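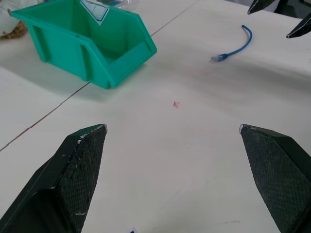
Dark green fingers with diamond-textured pads, over a white tabletop.

The Long Wait for a Barbel at Brestum

The river at Brestum has a reputation, and the barbel in it have done very little to earn it. Anglers drive past three perfectly decent commercial lakes to reach the weir pool, pay for a day ticket, and spend the next nine hours looking at a rod tip. I have been one of them for 17 seasons. My wife describes it as sitting, and I have never come up with a convincing correction.

Ask in the tackle shop what the fish are taking and you will be sold pellets. Ask on the bank and you will hear about luncheon meat, fried in curry powder by a man who has since moved away. I use both. In June I start with small pellets over hemp, fished close in, under the willows on the near side where most people put their chairs. By the time the water colours up in October I have gone over to meat, cut rough and left on the hook for as long as my nerve holds.

The feeder matters more than the bait. The Zolon I used for years weighed two ounces, which is plenty in summer and useless after rain, when it rolls downstream and parks itself in the only snag for fifty yards. I now carry something heavier and lose that instead.

My best fish came at dusk, as they nearly always do, after I had put away the net, the scales and most of the sandwiches. It took the rod clean off the rest. I got it to the bank in more than 5 minutes of poor footwork, held it upright in the shallows until it kicked, and watched it go without a weight or a witness. The club book has it down as "good barbel, reported", in handwriting I would call sceptical.

If you fancy a go, the pegs above the footbridge are the ones to try first. Take a long-handled net, as the bank is steeper than it looks, and leave the car in the top field. The bottom one floods, usually while you are watching your rod.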